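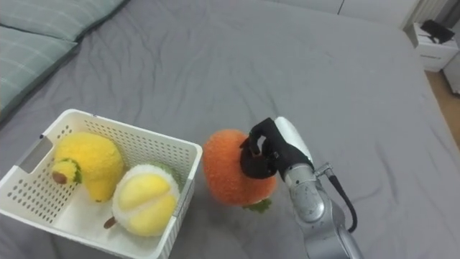 02/06/2023 — bedroom bay, shopping list

OK, money stuff before I forget it all. The hand is doing fine on the fuzzy fruit, so I don't want to touch the arm budget. What I do want is spare fingers! Cullutside sells them in sets of 3 and quoted us 700 for one set, shipping included. I'd say get 2 sets now and quit worrying every time we go for the persimmon.

The cable loop on the side of the arm still bugs me. Fikano has a sleeve kit, cheap, comes in black. Put it on the May leftovers if there's anything left (I think there is).

More baskets too. I like the white ones with the holes, they weigh nothing and the handle slot is easy to grab. Four would do it. 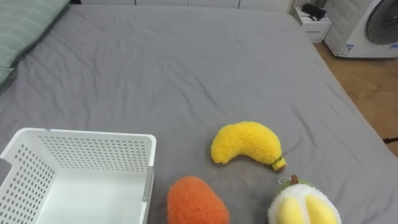 Still to decide

Fitted sheets. Gray is good against yellow and orange, but I'd love a second color for the Fenari runs — ask before ordering, last time we got the wrong mattress size.

More plush. We have banana, durian, mango, persimmon... Munteanu has a bigger set with vegetables. Lead time is over two weeks, so order Monday.

Second arm: not this year.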